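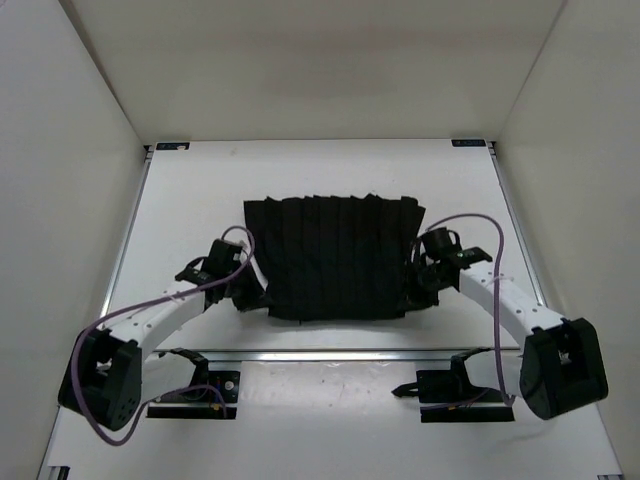 Troltport, 24th July

A two-armed folding robot will pull a pleated cloth out of shape if the arms stop while they still have hold of it. Ours faulted in the middle of a skirt panel this month, and I lost the fabric by grabbing it. These are the steps I use now at the Odden sewing room.

Hit the stop button first, even if the arms look still. An arm that has faulted can start up again when the error clears. Keep your hands and sleeves out until the power light is off.

Don't tug the cloth. With a gripper on each end, pulling from the middle opens the pleats and leaves a twist at both ends. Put one flat hand under the cloth to take the weight, then release one gripper by its hand lever. Lay that end down before you do the other.

Check the cables while you are in there. On our machine they loop up and over from the top of each gripper, and the fault came from the left one. The plug had worked halfway out. I pushed it home and ran the arm through its full reach slowly, with no cloth, to see that the loop didn't pull tight. Do the same on the right.

Write down the error number before you restart. Mine was 2915, and the Grerko manual lists it as a lost gripper signal. If you clear it first you have to wait for it to happen again.

To save the pleats, pin them top and bottom on a padded board, cover with a damp cotton cloth and press for 15 seconds at a time. Lift the iron, don't slide it. Leave the panel pinned for 8 hours. Crushed corners need a second pressing from the back.

Wipe the board before you start again. Grit will mark black cloth.

Rasha Fakhoury

Comments

Bakhtiari: Does the hand lever work with the power off? Mine is very stiff.

Rasha Fakhoury: Yes, it should. Push it all the way in before you turn it.

pressroom2000: Same error here, right arm. It was the plug. Thanks.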